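Can a Machine Do It Yet?
Frequently asked questions

Last updated in November. Maintained by Kelechi Obi, with laundry expertise from Brayan Yupanqui, who has folded professionally and would like that respected.

Can a robot do my housework yet?

Some of it, slowly, if you tidy up first. Vacuums work. Mops sort of work. Anything that involves picking up a soft object and leaving it in a better state than you found it is still mostly your job.

My vacuum has been driving itself around for years. Why is laundry taking so long?

A floor holds still. It's also the same shape on Tuesday as it was on Monday. A T-shirt has a different shape every time you put it down, and most of those shapes hide the parts you need: sleeve under the body, hem rolled up, collar somewhere in the middle pretending to be a cuff. Before a machine can fold a shirt it has to work out which bit is which, and the shirt doesn't help.

I've seen a video of a robot folding a towel. Isn't that the same thing?

A towel is a rectangle. Ask to see it do a fitted sheet. Then ask what speed the video was playing at, and how many takes there were. We ask every company that writes to us for both, and the replies get shorter after that.

What about shirts, then?

Shirts are where most of the interesting work is. On a clear table, under good light, with one shirt laid out by a helpful human, a decent two-armed machine has a fair chance. The trouble is that people don't live on clear tables. They fold on the bed, next to the clothes they've done and the clothes they haven't, with a hanger lying about and a patterned sheet underneath it all.

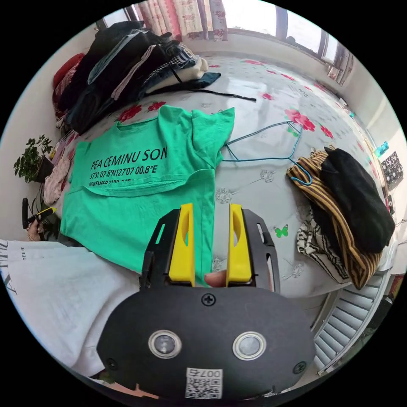 A person sorts that sort of thing out at a glance. You know the roses belong to the sheet and the letters belong to the shirt, and you straighten a folded-up hem without noticing you did it. For a machine each of those is a separate problem, and at least one of them is somebody's thesis.

How do the machines learn it?

Mostly by copying us. One common way is to have people do the chore with a hand-held gripper that has a camera on it, over and over, so the machine gets the gripper's view of the job. It's a humbling thought that the future of automation depends on how you fold a T-shirt. Brayan has seen how Kelechi folds a T-shirt and is worried.

How many shirts does it need to see?

More than you own. The log for our own modest effort, which we call Alley, stands at 1793 folds of T-shirts and 3879 of everything else. It's now quite good at T-shirts. It remains baffled by a hood.

Is hanging easier than folding?

No, although everybody guesses yes. A hanger is thin, and the hook tends to catch on whatever's nearby. You have to hold the neck open with one hand and steer with the other, and the shirt closes up the moment you stop paying attention. We've parked hanging for now.

Are the shops and laundries further along?

A bit. The Colthorpe laundry, where Brayan used to work, has had machines for flat sheets for years, but a person still feeds in the corners. T-shirts there go through by hand. Brayan's time per shirt was 8 seconds, talking. Alley's best is 15 times that, in silence.

Should I wait for the Doluvier home folder?

We get this one a lot. We haven't been able to test it, so we can't tell you. If you've got a basket full of clean clothes and are hoping to hold out until the reviews come in, we admire that, but you'll want something to wear in the meantime.

Will it put the clothes away too?

Opening a drawer is fine. Closing a drawer that's too full is a matter of character, and we haven't got a sensor for it.

What does Zürcher think?

Zürcher is the test bench. It's named after the shop we bought it from. Please stop sending it mail.

What can I do to make my house easier for a future robot?

Own fewer black socks. Empty your pockets. Turn things right side out before they go in the wash, which your family has been asking you to do anyway.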